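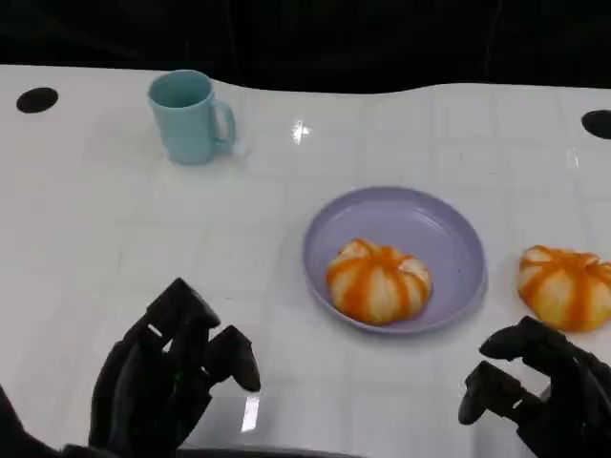 Teleop for two-handed table tasks: gloves or leader arms?

gkoettl_33
So we're 400 demos into the bun task at Gosier and I'm starting to doubt the gloves. Task is dead simple, put both buns on the plate, mug stays where it is. Left hand is fine. The right hand is where I lose it – when a bun sits out past the plate rim my fingers are curled one way, the robot's are a bit behind, and I end up nudging the thing away before I close. Anybody else see this? Do I retrain myself or switch to leader arms?

plattner_alois
Switch. We used the Flilerix gloves for 2 months and every new operator had the same nudge. Leader arms are clunky but you feel where you are.

Neagu G
Disagree with Alois, sorry! Arms are great for grippers. With five fingers you still need something on your hand, so now you have arms AND gloves and twice the calibration. I'd look at lag first. What's your delay?

gkoettl_33
Haven't measured it properly. Feels like a blink? Worse in the afternoon when everybody's on the network.

Neagu G
Well there you go. Get off the shared network before you spend a dime.

kerstin_l
Can I ask what you do with the bad demos? If you nudge the bun, chase it and still get it on the plate, that's a good one in my book. We threw ours out at first and the policy had no clue what to do after a miss (it just closed on air and carried nothing over to the plate, very proudly).

plattner_alois
Keep a few, sure, but not when the nudge is in half of them. Then you're teaching it to nudge.

kerstin_l
Fair. I'd still keep more than you would :)

gkoettl_33
OK, plan is a direct cable tomorrow morning, then 6 short sessions with the same bun positions, and I'll tag the recoveries instead of deleting them. Will post the success rates. Alois, if it's still bad I'm borrowing your arms.

plattner_alois
Bring your own calibration jig, ours is bent.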